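FOR IMMEDIATE RELEASE

Grurkesstead Library of Things opens its repair and lending room in February

GRURKESSTEAD - Hi, I'm Jintana Kaewkla, and I get to write this one myself, so please forgive the lack of a proper press office tone. We're opening! After 13 months of paperwork, paint and a truly stubborn radiator, the Grurkesstead Library of Things will start lending from the old Bunnag shoe shop on Mill Lane in February, and I could not be happier to tell you about it.

If you've never used a library of things, it works the way your book library does. You join, you borrow, you bring it back. Only instead of novels we have carpet cleaners, tile cutters, folding tables, a pasta machine, sewing machines, tents, and a punch bowl set that was given to us by three different families (three sets, I mean, so if you're planning a big wedding, come and talk to me first).

The catalog stands at 1,381 items as I type this. I know because I stuck the labels on a good half of them, and I still find the odd one on my sleeve. Everything electrical has been tested before it goes on the shelf, and everything with a blade comes with a cover and a short card on how to use it. If the card doesn't make sense, ask at the desk. We'd much prefer a question to a trip to urgent care.
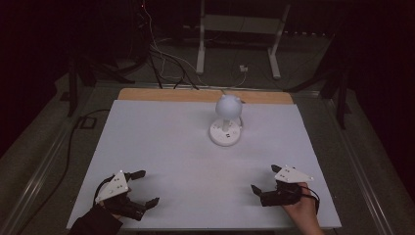 Joining costs $21 a year for a household, and that covers everyone who lives at your address, including the cousin who is "just staying for a bit." Most loans are free for the first week. The big stuff, like the carpet cleaners and the log splitter, has a small fee that goes straight back into parts and servicing. You can keep an item for up to 2 weeks and renew once if no one else is waiting for it.

Now, the repair side, which is the part I get asked about most at the bakery. My friend and co-founder Sherif Ouazzani will be running the bench at the back of the shop. He spent years fixing washing machines for a living and he's wonderful with lamps, toasters, radios and anything that has started making a noise it didn't use to make. Bring it in, sit down with him, and he'll show you how to open it up and look for the trouble. You do the fixing and he does the coaching.

"People walk in and apologize for the state of the thing," Sherif told me while we were hanging the pegboard. "I tell them I've seen worse. I had a toaster once with a whole fork in it."

We can't take microwaves or gas appliances at the bench, and please don't leave items on the step when we're closed. The rain gets in under that awning and we've already lost one very nice slow cooker to it.

I want to thank Losel, the hardware store across the road, for the shelving and for letting us borrow their hand truck so many times that they've stopped asking when it's coming back. Thanks also to Clundico, who built our booking page and put up with me changing my mind about the color of the buttons. And thank you to the Bunnag family for the lease, and for leaving us the lovely old fitting stools. We've kept every one, and they're the comfiest seats in the building!

What we still need: camping stoves, a working projector, child-size life jackets, and cake pans in any odd shape (numbers especially, we have no 4 and everybody seems to want one). If you have something to donate, drop by with it or send me a picture first if it's bigger than an armchair.

Doors open at 10 a.m. on opening day, and there'll be coffee, soup and a demonstration of the carpet cleaner on the grubbiest rug we could find. Memberships can be set up on the spot. Bring something with your address on it.

Reporters are welcome any time before then. Ring the bell twice, as the first ring rarely works.

Press contact: Jintana Kaewkla, Grurkesstead Library of Things, Mill Lane, Grurkesstead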